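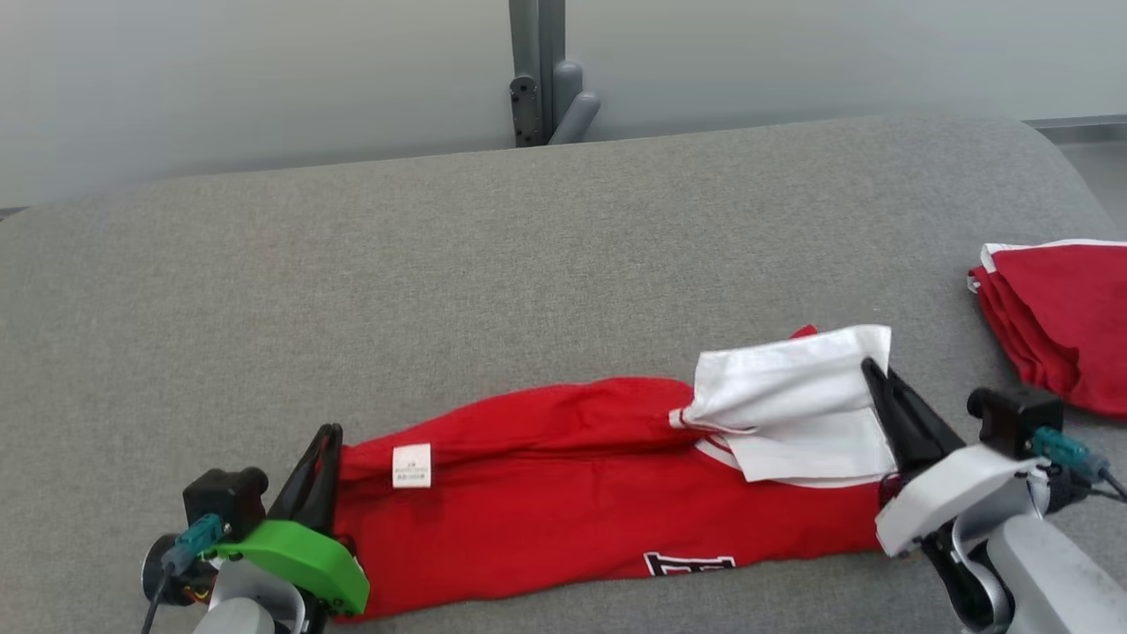
The red garment, rolled or folded into a bundle.

So I finally got Grenik back to the table last night, and I have opinions!

If you haven't played it, Grenik is a trick-taking game for four where the trump suit gets auctioned off before every hand, and you pay for it with points you've already scored. Points you earned! I love that so much. The first time we played I held on to mine like a miser and came in dead last, with Zaid cackling across the table the whole time.

This time I went the other way and bid like a maniac. I bought trump in the first three hands, was in the hole by the fourth, and then pulled the best hand I've ever had in this game (six blues, including both towers). Final scores were Zaid 112, Pei-shan 98, me 85, and poor Orla 27. Orla says the towers are broken. She may have a point, because if one player gets both of them the other three might as well go make popcorn. We're going to try it with one tower removed and see if the auction still has any bite.

My one real gripe is the rulebook. It took us ages to find out what happens when two people tie for the bid, and the answer was in a sidebar next to the credits. (The player who's behind wins it, in case you're looking too.) Also the green and the blue are way too close under a warm lamp. Pei-shan led the wrong suit twice and I can't blame her.

We closed out with a round of Sanda, the little tile game I brought back from my sister's place, and it went over better than I expected. It's quick, it's mean, and you can teach it while people are still looking for their drinks. Zaid wants to play it with the expansion next time. I don't own the expansion. I've got a feeling I will by the end of May.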